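# Drandine Kitchen Woods: notes on oiling and care

Hello, and welcome! This README goes with the Drandine care notes, a plain collection of 294 entries on cutting boards, bread boards and butcher blocks, and how they held up to everyday oils and waxes. I started it in July because I could never remember which finish I had put on what, and it has grown a good deal since then.

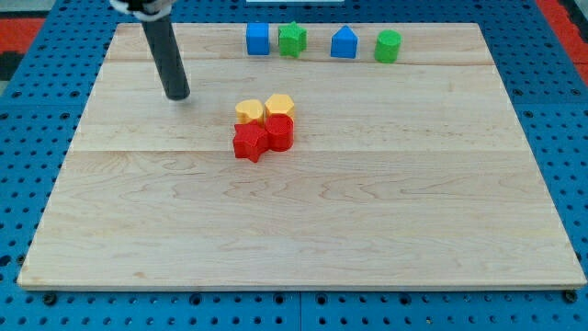 Oil goes on with a soft cloth, always along the grain, and then it wants a long rest — overnight if you have the patience. Most of the entries cover maple, walnut and cherry. Maple made up of several planks, with pale wood, faint wavy grain and a seam across the middle, should get a little extra oil worked in along the seams, and the darker streaks don't need any special treatment.

## Columns

- wood: common name, lower case
- finish: Kurine (oil) or Fostetti (wax)
- rest_hours: up to 72
- notes: whatever I felt like writing that evening

In 34 entries the finish is blank. Please leave those blank if you pass the file along.

Search the notes
Go

Contact: Drandine project desk | Back to top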